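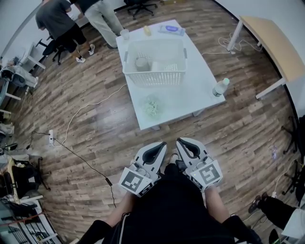
Notebook entry, 19 Aug 2021
Cliscombe Student Manipulation Project – table clearing task

Purpose of session
To record hand-held gripper demonstrations for the table clearing task, in preparation for the Drostitz student competition in September. The rules allow 30 objects per run, placed in a single container.

Setup
White table in the center of the room, white basket on the table. Objects for the first block: gray cup, clear plastic cup, water bottle with white cap, small yellow bottle, packet with purple label, green cloth. Markers fitted to both grippers. The operator wears the head camera throughout.

Results
72 demonstrations were recorded and 725 are now held in total. The target set in the project plan is 1,155.
The cloth remains the most difficult item. Operators differ in whether they pinch it at the center or at a corner, and the written procedure does not specify either. Corner grasp is to be used from the next session onward.
Marker tracking was lost several times when the left gripper was turned inward over the basket. The affected recordings have been kept in a separate folder and are not included in the total.

Actions
1. Amend the procedure, section on soft items.
2. Repeat the Willems calibration before the next block – the last one predates the change of fingertips.
3. Move the power strip and route the cables away from the table.
4. Confirm with Gellholm whether clear objects will be used in the final round.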